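Progress report to the Quiambao Fund
Project: Dry Homes, Novden and Tredton
Prepared by: Evaristo Fabbri, project manager
For: Lowri Gwynne, grants officer
Date: 10/10/2022

Purpose of this report

With this report I inform the Fund about the work of Dry Homes since our last report. The project gives advice to tenants who live with damp and mold, visits their homes, and helps them to write to the landlord when a repair is needed. I have followed the order of headings from your letter, with one heading added near the end for the question you asked by phone about meters.

Home visits

We have now made 79 home visits. The larger part was in Novden, where the buildings along the river are old and the walls have no insulation. In Tredton the demand was slow at first. It became stronger after the clinic and the primary school agreed to put our leaflet in their waiting areas.

A visit follows the same order each time. The adviser asks the tenant how the rooms are used, where the laundry is dried and which windows can be opened. Then she measures humidity and surface temperature in each room and writes the values on the visit sheet. The tenant keeps one copy. We leave a small hygrometer in the home and come back to read it after 30 days.

In the second visit we often see that the tenant has already changed some habits, for example a lid on the pot when cooking, or the bathroom door closed after a shower. These changes help, but they do not repair a leaking gutter. For this reason we are careful in how we speak about habits. Several tenants told us that they were blamed for the mold before, by the landlord or by the agent, and they did not want to open the door to another person who would say the same.

Repairs and letters to landlords

In 11 homes the adviser found a defect in the building that was clearly the main cause of the damp. The most frequent ones are broken gutters, missing pointing on the outside wall, and extractor fans that are connected to nothing. In each of these cases we wrote a letter together with the tenant and added the measurements.

The answers from landlords are mixed. The owners of single houses usually reply, and a few have thanked us for the measurements because their builder had given them a different explanation. The management company for the Stiter Street buildings is slower. We wrote to them in the spring and received only an automatic message. After the second letter they sent a surveyor, and the roof valley above the top apartments is now repaired. The stairwell is still damp and we continue to ask.

Three households asked us not to contact the landlord at all. They were afraid for their lease. We respected this, and we gave them the address of the legal clinic in Novden.

Office and equipment

The budget line for office costs covers the rent in Tredton, the telephone, and the printing of visit sheets. The rent did not change. We pay it every quarter and the next payment is in October, so it will appear in the next financial table and not in the one attached here.

The move from the old room above the pharmacy caused a small cost that was not planned, for the internet connection. I covered it with the money left from the leaflet line, as your rules permit for small amounts. The new office is on the ground floor, and this was important to us: some of our tenants have difficulty with stairs, and those with a child in a stroller did not like to leave it on the street.

The hygrometers were bought in one order. A few arrived with wrong readings – we found this by placing them in one closed box overnight with a calibrated instrument – and the supplier replaced them without cost. We now repeat this test with every new delivery before the units go to homes.

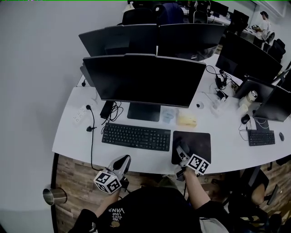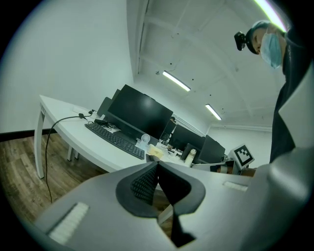 The Tredton office.

Training of advisers

All our advisers completed the course on ventilation and heat loss. The course was good on theory, but it used examples of new buildings, and our tenants live in old ones. We added a practical day in an empty apartment in Novden, which the owner let us use before its renovation. There the advisers could remove a ventilation cover, look behind a kitchen cabinet, and compare an inside corner with an outside one. They asked for a second day of this type. I would like to hold it in winter, when the difference between inside and outside temperature is bigger and the cold spots are easier to find.

One adviser left us for a full-time position. Her cases were divided between the others, and each tenant received a phone call before the change. The new adviser has started and goes along on visits at present. She will work alone when she has written a complete visit report that her colleague can accept without corrections.

Visit records

In the last report I wrote that the visit sheets were typed into the computer by two persons in two different ways, and that this made comparison difficult. This is now corrected. There is one form, the rooms have fixed names, and the humidity value cannot be left empty. The older sheets are being entered again from paper. It is slow work, and I did not want to hurry it, as the handwriting is sometimes hard to read and a wrong number is worse than a missing one.

Your question about prepaid meters

You asked if tenants with prepaid meters have more damp than the others. With our data I cannot give a strong answer. We did not ask about the meter in the first visits, and it was added to the sheet only later. What the advisers hear is that tenants with these meters heat one room and keep the other doors closed, and that mold then appears in the cold bedrooms. I can send you the notes without names if they are useful for your research. For a real comparison we would need one more heating season.

Difficulties

The main difficulty is the time between the letter and the repair. A tenant who sees no result after some months loses trust in us also, even if the delay is not ours. We have started to call each of these households once a month, only to say what we know. Sometimes it is very little. The calls take time that was planned for new visits, and the waiting list in Novden is longer for this reason.

A second difficulty is language. Our leaflet is in English only, and in some homes a child had to translate for the parents. I do not think this is right when the talk is about money or about the lease. We asked for a price for translation of the leaflet and of the visit sheet, and you find it in the attached table as a separate line. Please tell me if the Fund can accept it within the present grant.

Plan for the next period

The first visits in Novden will continue from the waiting list, with priority for homes with small children or with a person who has asthma. In Tredton we will offer an open afternoon where tenants can bring photographs of their walls and speak with an adviser without appointment. The return visits to the Stiter Street buildings are planned after the heating is switched on.

The financial table and the list of purchases are attached. The receipts for the hygrometers are kept here and I can send copies when you need them.

Evaristo Fabbri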